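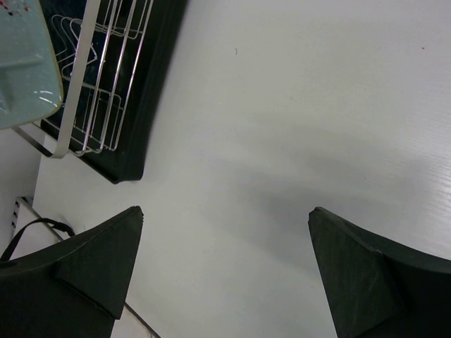 # The new dish corner

Back in August I told Settimio Villa I was done balancing wet plates on a folded towel, and he talked me into getting a proper rack. So now the apartment on Arboleda has a dish corner, and I'm a little too happy about it!

White wire rack, black tray underneath. I love the zigzag dividers -- they're made for standing plates upright, and my old rack (a hand-me-down from Henrik Hellwig) had nothing like them.

The tray has a raised rim and a rounded corner, easy to run a sponge around. I wipe it out every couple of days and set it back on the white table, usually a bit crooked.

I paid 40 for the set, and Shuk-fan Peng wants the same one in white. More pictures when I get to the shelves over the sink.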